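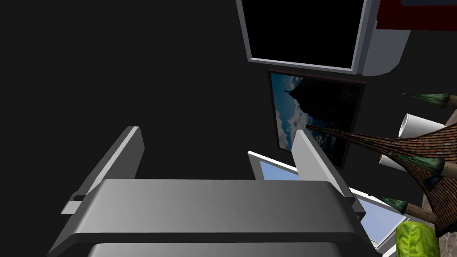 Tundis Lending Library, Samport Branch
Safety and Condition Inspection Checklist: Shelving, Reading Areas and Book Return
Inspection period: October
Completed by: Gorazd Kovačević, Building Safety
Status codes: S = satisfactory. A = action required. M = monitor until next inspection. N/A = not applicable at this branch.

Items marked A must be assigned to a named member of staff before the checklist is filed. Comments should state the location by bay letter or room name. "See last time" is not an acceptable comment.

Section 1. Entrance and Lending Desk

1.1 Main doors open fully and close without force.
Status: S
Comment: Closer on the inner door was adjusted after the previous inspection and now closes at an acceptable speed.

1.2 Entrance mat lies flat and does not slide.
Status: A
Comment: The street-side corner has curled and lifts when a stroller passes over it. Tape is not to be used as a repair. Replace the mat.

1.3 Lending desk gate latches from both sides.
Status: S

1.4 Cables at the lending desk are clear of foot space.
Status: M
Comment: Receipt printer cable is held with a clip that has lost most of its grip. It remained in place during the inspection. Desk staff are asked to look at it when closing.

1.5 Route from entrance to lending desk is free of displays.
Status: A
Comment: The "Staff Recommend" table narrows the route below the width shown on the floor plan. The table was moved against the wall during the inspection and must stay there. Titles may continue to be displayed on it. The poetry spinner beside it is permitted in its present position provided that the wheel locks are on.

Section 2. Fixed Shelving

2.1 Wall bays are anchored at top and base.
Status: S
Comment: All bays from A through K tested by hand. No movement.

2.2 Freestanding bays are tied together across the top.
Status: A
Comment: The tie between bays P and Q (Crime and Mystery) is missing one bolt. The Plulton range uses a bolt that is not interchangeable with the older bays, and a substitute must not be fitted. Two lower shelves in bay Q are to be kept full and the top shelf empty until the bolt is replaced.

2.3 Shelf loads are within the posted limit.
Status: A
Comment: Limit for the Plulton double bay is 300 pounds, evenly spread. Bay T (Art and Photography) was over this limit at 354 pounds. Oversize volumes were taken down to the base shelf and the excess moved to bay U. Staff are reminded that the limit applies to the whole bay. It does not apply to each shelf separately. The posted label in bay T has faded and should be reprinted in larger type.

2.4 Shelves are level and clips fully seated.
Status: S
Comment: One clip in bay D was pushed home during the inspection.

2.5 No books are stacked on top of bays.
Status: A
Comment: Returned book club sets had been placed on top of bays F and G. Removed. Book club sets belong in the numbered bins in the workroom. The same comment was made at the previous inspection and at the one before it.

2.6 Bookends are blunt and visible.
Status: M
Comment: The thin metal bookends are difficult to see when a shelf is partly empty, and patrons have reported torn pages and one cut finger. The branch has agreed to use up no further stock of this type. Existing ones may stay on full shelves.

Section 3. Step Stools and Ladders

3.1 Kick stools lock under weight.
Status: S

3.2 Kick stools are returned to marked positions.
Status: M
Comment: Two stools were found in the Biography aisle and none in Fiction. Readers move them to sit on, particularly in the afternoon. A low bench at the end of the Biography aisle would resolve this and is recommended for the next furniture order.

3.3 Rolling ladder in Local History runs freely and brakes hold.
Status: S
Comment: Rail cleaned and checked by Cifuentes. Their service tag is attached to the left upright. Ladder remains for staff use only and the sign is legible.

3.4 Ladder chain is fastened when the room is open to readers.
Status: A
Comment: Chain was found hanging loose at 11:20 a.m. Fastened by the inspector.

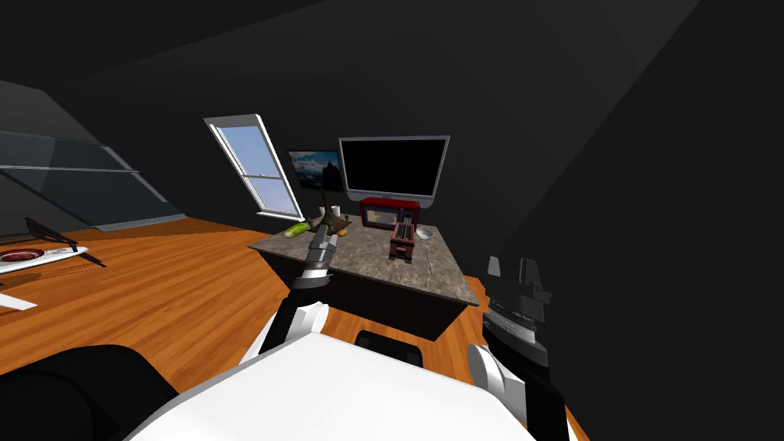 Section 4. Reading Areas

4.1 Chairs are stable, with no loose joints.
Status: A
Comment: One high-backed chair near the periodicals has a loose rear leg. It has been tagged and taken to the workroom. Patrons are fond of this chair and a repair is preferred if the joint can be made sound. If it cannot, the chair must be withdrawn and is not to be offered at the book sale.

4.2 Table edges are free of splinters and sharp trim.
Status: S

4.3 Lamps are secure, with undamaged cords and shades.
Status: M
Comment: Shade on the second lamp tilts toward the bulb when the lamp is moved. A tighter ring has been requested. Lamp may be used as long as it is left in position.

4.4 Lighting is adequate for reading at every seat.
Status: S
Comment: Checked after 4:00 p.m. with the ceiling lights on. The large-print corner is noticeably better than at the last inspection.

4.5 Floor surface is sound and seams are flat.
Status: S

4.6 Children's story corner: cushions, rugs and low shelves.
Status: A
Comment: The story rug has no backing and moves on the floor. A gripping underlay is required before the next story hour. Cushions are in good condition. The picture book troughs have rounded corners throughout and no hinge gaps. The puppet theater is stable when opened fully but can fold if leaned upon, and should be stored closed outside story hour.

4.7 Evening book discussion layout leaves both exits clear.
Status: M
Comment: The discussion of Russian short stories attracts more readers than the circle of chairs was planned for, and latecomers have been placing chairs in front of the side exit. Discussion leaders have been given a floor plan with the chair positions drawn on it. Staff on duty should compare the room with the plan before the discussion begins and again once it is under way.

Section 5. Book Return and Workroom

5.1 Outdoor book drop flap closes under its own weight.
Status: S

5.2 Book drop bin has a working spring base.
Status: A
Comment: The base no longer rises fully as the bin is emptied, and staff must bend to the bottom to reach the last layer. The bin is emptied twice each day at present. Until the spring is replaced, staff should empty it at the midday point as well. Hardcovers suffer most from the longer drop, and several of the returned novels examined had crushed corners and started hinges.

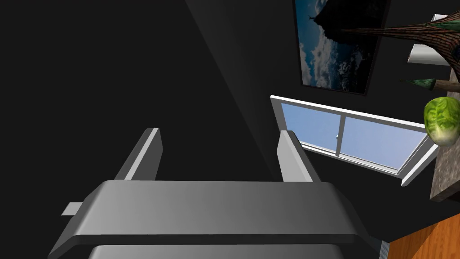 Damage of this kind should be noted on the slip inside the back cover, with the word "drop" added, so that borrowers are not charged for it. The previous slips recorded only "worn" and could not be used to separate ordinary wear from damage caused by the bin.

5.3 Book trucks roll straight and are loaded evenly.
Status: M
Comment: The green truck pulls to the left. Load both sides before moving it, lower shelf first.

5.4 Paper cutter guard is fitted and blade locked when not in use.
Status: S

5.5 Glues, cleaners and label remover are stored closed and labeled.
Status: A
Comment: One jar of binding paste had no label or opening date. Discarded. Label remover is to be used with the workroom window open.

5.6 Cartons are stacked no higher than shoulder level.
Status: A
Comment: Donations for the book sale have reached 1,000 volumes, and the cartons by the rear wall were above the permitted height. The stack was lowered during the inspection. No further donations are to be accepted at the lending desk until sorting has caught up. Encyclopedias and magazine runs should be declined in any case, in keeping with the posted donation terms.

5.7 Donated books are checked for damp and insects before entering the building stock.
Status: S
Comment: Quarantine shelf in use and properly marked.

Section 6. Fire and Emergency

6.1 Exit signs are lit.
Status: S

6.2 Extinguishers are in place, unobstructed and within service date.
Status: S
Comment: Serviced by Cifuentes on the same visit as the ladder rail.

6.3 Closing announcement can be heard in all rooms.
Status: A
Comment: Not audible in the listening booths with headphones on. Staff must go to each booth in person at closing and in any evacuation. Add this to the closing card.

6.4 First aid box is complete.
Status: A
Comment: Short of small adhesive bandages and one cold pack. The accident book was up to date.

6.5 Evacuation plan is posted and matches the present layout.
Status: M
Comment: The plan still shows Travel where Graphic Novels now stands. Routes are not affected. Correct at next printing.

Follow-up

Items 2.2, 2.3, 4.6 and 5.2 take priority. The remaining items marked A are to be completed before the book sale opens. Staff who close out an item should write their initials and the work done beside it on the desk copy and return that copy to Gorazd Kovačević at the Samport office. Photocopies of single pages will be sent back.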